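Print | E-mail

About Wemthorpe Table School

Hi, and thanks for stopping by! I started Wemthorpe because I wanted a place where grown-ups could learn to cook supper without feeling silly. I'd burned enough rice in my own twenties to know how that goes (my poor sister ate most of it).

We began with 6 people and one borrowed stockpot in the back of the old Dal Bello bakery on Ratow Street. These days we have 255 members, and since we opened we've run 1075 classes, from plain weeknight soups to the big pie weekend every May, which I look forward to all year!

Classes are small and pretty loud. You chop, you taste, you ask me why your onions are going brown too fast, and then we all sit down and eat what we made. Bring an apron and a box for leftovers. Knives and boards are here already. If you don't eat meat, or nuts make you ill, put it on the sign-up form and I'll plan around it.

A single evening is $6 if you're a student, and the pantry swap is free for everybody. We also keep a shelf of 415 secondhand cookbooks you can take home for a month, or a bit longer if you're on a bread kick.

Mornings are best for calls. After four I've usually got flour up to my elbows, so please leave a message and I'll ring you back!

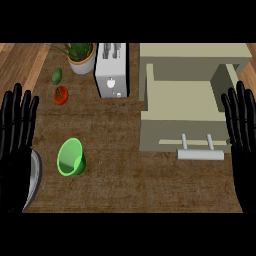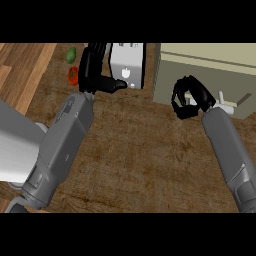

Brown tabletop, two views

Print this page | E-mail this page to a friend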